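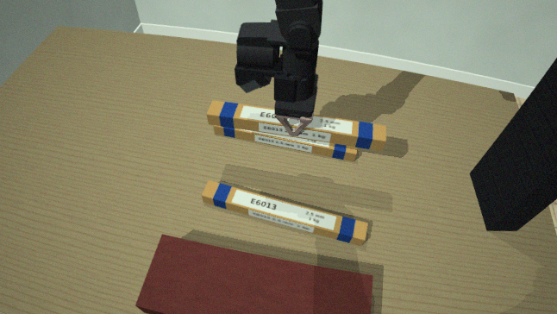
Three long cartons with a dark red block and a black block, on a wood-grain surface.

Jaller Road Association
Minutes of the winter meeting, 10th January

Present: owners or tenants from 13 properties on Jaller Road and Gasora Lane. Maritza Nina was in the chair. Apologies had come in from both houses at the top of Gasora Lane and from the owner of the corner lot.

The meeting opened at seven.

1. Minutes of the last meeting

The fall minutes had been sent out by email, with paper copies left in the mailboxes of the people who asked for them. One correction was made. Under "Drainage," the ditch described as being on the east side of the road is on the west side. With that change the minutes were accepted.

2. Matters left over

The fallen cottonwood below the second bend has been cut up and hauled away. The stump is still there. It sits back from the shoulder and the owner of that land is happy to leave it.

The county answered our letter about the stop sign where Jaller Road meets the highway. The sign is on county right-of-way and they will replace the post in spring. They did not say which month. The chair will write again if nothing has happened by the end of April.

The dead-end sign for Gasora Lane has still not been ordered. Delivery drivers keep turning around in the first driveway and the grass there is badly rutted. It was agreed to order the sign this month, in the reflective version.

3. Culvert at Unditz Creek

Most of the meeting was spent on this item.

The culvert under the road at Unditz Creek is rusted through along the bottom for part of its length, and gravel is washing out from under the upstream end. There is now a dip in the road surface on that side. The propane truck has been crossing slowly and keeping to the left, and the driver has told two households that he will stop coming up if it gets worse.

Restrepo Excavating looked at the culvert before the holidays and gave two prices. The first is for lining the existing pipe. The second is for digging it out and putting in a larger plastic pipe with rock at both ends. Lining is the cheaper of the two by a good margin, but it makes the opening smaller, and the creek already backs up into the lower pasture in a wet spring. Replacement would close the road for two days, possibly three.

Several people spoke in favor of replacement. The owner of the lower pasture said he had lost fence to the creek twice and would not support anything that made the pipe narrower. Another owner asked whether the work could wait a year so that dues could build up. The chair said she had put that question to Restrepo and their answer was that the pipe might hold or might not, and they would not put anything in writing.

There was a question about permits. Work in the creek bed needs one from the state, and the season for it does not open until the water drops. Restrepo will handle the application if we go with them, and the fee is included in both prices.

A second quote was asked for. Two other contractors were called in the fall. One does not work this far out and the other never called back. It was agreed to try one more, and to set a deadline so that the permit is not held up.

Moved, seconded, and carried on a show of hands: that the Association replace the culvert, that one further quote be requested, and that the chair may accept the Restrepo price if no better one has arrived by the end of the month. One owner voted against.

Until the work is done, everyone is asked to keep heavy loads off the upstream side. Two orange markers will be put out. Please do not move them for the plow — the plow driver knows where they are.

4. Road closure

Anyone who needs to get out during the closure can leave a car on the highway side the night before. The owner of the corner lot has offered space along his fence, room for roughly 14 cars if people park straight in. A footbridge of planks will be set up beside the work in the evenings. The fire district has to be told the dates in advance, and the chair will do this by phone and in writing.

The family in the blue house has a medical appointment every week and asked that the closure be planned around it. Agreed.

5. Dues

Dues for the year were set at $285 per property, up from last year. The increase goes to the culvert. It was suggested that the two undeveloped lots pay half, as they did before. There was some disagreement about this, mainly over the logging trucks that used the road to reach one of the lots last summer. It was decided to leave them at half for now and to take it up again at the next meeting.

Two properties have not paid last year's dues. Reminders will go out with the new bills. Checks should be made out to the Association in full and not to "Jaller Road," which the bank has refused twice.

6. Plowing and sand

The plowing arrangement is the same as last winter. The driver comes when there are four inches or more on the ground and does the hill first. There was a complaint about a berm left across a driveway on Gasora Lane, and he has been asked to lift the blade there.

The sand barrel at the bottom of the hill is nearly empty. It has been used on private driveways, and people are asked to buy their own sand for those. The barrel will be filled again this week. The lid is cracked and is being held down with a rock.

7. Grading

Spring grading will wait until the culvert is in. The 192 feet of washboard above the mailboxes will be done first, with new gravel, and the rest of the road as money allows. A request for speed bumps near the mailboxes was discussed and not taken up, mostly on account of the plow.

8. Other business

The contact list is out of date. A sheet was passed around and the new list will be emailed to all properties.

A loose brown dog has been seen on the road several mornings in a row. It has a collar. Whoever owns it is asked to keep it in.

The next meeting will be held in April, at the same place. The date will be sent out once the permit has been filed.

The meeting closed at ten to nine.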